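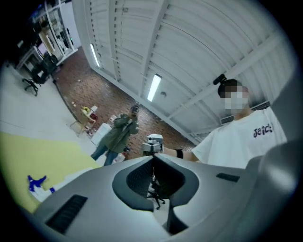
手持夹爪采集套件,第一批到底该买几套?预算怎么分?

Ah-rin Song

大家好!我们小组刚拿到一笔设备钱,准备做手持夹爪的示范数据采集,主要是桌面整理和地垫上捡放东西这一类任务。场地已经有了,一间带波纹顶棚的大房间,一半砖纹地面一半光面地面,架子和办公椅都是现成的,所以钱基本可以全部花在采集设备上(想想就兴奋)。

目前比较中意 Weritz 的手持夹爪,单手款,带相机座。另外想给每个采集员配一个头戴相机座。清单大概列成这样:

夹爪主体若干
可更换的手指,软的硬的都要一些
夹爪上用的小相机
头戴相机座和绑带
存储卡、读卡器、充电器
地垫、矮桌、收纳箱

我的问题有三个。第一,刚起步的话,两套够不够,还是一口气上四套?第二,备件留多少比例合适?第三,Umby 也有一款类似的,夹爪外壳轻一点,手指接口不一样,有没有人两家都用过?机械臂要到明年才买,现在买的夹爪最好到时候还能对得上。

先谢谢各位!

管线外的猫

两套起步,别犹豫!我们当初就是太激动,一上来订了四套,结果前一个多月有两套一直躺在箱子里。采集员要培训,任务要反复改,场地要来回摆,这些事情没理顺的时候,夹爪再多也只是排队等人。等两个人能稳定地一上午录出可用的数据,再加第三第四套,那时候你也知道自己要哪种手指了。

说说我们的账,给你参考。第一批一共录了508段,后来筛掉了17段,大多数是时间没对齐,还有几段是头戴相机往下滑,镜头对着胸口录了半天,哈哈。所以绑带这一项千万别省,多买两条,尺寸要能调。短头发和长头发的人戴起来松紧差很多,第一次戴最好有人在旁边帮着看角度。

备件我会这么分:手指是消耗品,每套夹爪至少备三副;相机每两套备一台;主体不用备,坏了再说。预算里我们拿出百分之十几给备件,到年底刚好花完。

还有一项很多人漏掉:第三视角。最便宜的做法就是找个同事拿手机站在旁边拍,前期完全够用,复盘动作的时候特别有帮助。等任务定下来再买固定机位也不迟。

地垫买浅色的,颜色跟物体拉得开,大一点,人在上面蹲着转身也不会踩出去。我们买小了,又重新买了一次……

Bang仓库小工

两家我都用过。Umby 确实轻,连着举一个小时手腕会舒服不少,但是它的手指接口是自家的,以后上臂要另外买转接件,我当时等了很久才到货。Weritz 重一点,好在中间那个接口座换手指很快,熟练以后几乎不用停。

你既然明年要买机械臂,下单前务必问清楚这几件事:

一、末端法兰的图纸给不给,最好先拿到手再付款
二、手持版和上臂版的手指是不是同一个型号,开合行程是不是一致
三、相机座在两种版本上的位置和角度差多少
四、固件升级收不收费

第三条尤其要盯紧。我们有一批数据就是相机座角度不同,后来重新标定,两个人忙了好几个晚上。

存储也顺便说一下,一个人一天录下来的量比想象中大得多,卡宁可多买,硬盘放到第一批预算里。我们第一次只买了60张卡贴纸,以为能用一年,到11月就用光了,可见卡倒腾得有多勤。

路过

买二手也行吧。我在 Vulluvano 淘过一套,能用。

Ah-rin Song

太感谢了!决定先订两套 Weritz,手指按每套三副来备,绑带多加两条,地垫直接选大号。法兰图纸我今天下午就去问。手机当第三视角这招也太省钱了,光是固定机位这一项就能挪出来不少,正好填硬盘。

@Bang仓库小工 再追问一句,你们的相机座角度后来是统一成手持版的,还是上臂版的?

Bang仓库小工

统一成手持版的,数据都在那边。上臂那边重新打了一个支架,打印件,成本很低。图纸我翻一下,找到了发你。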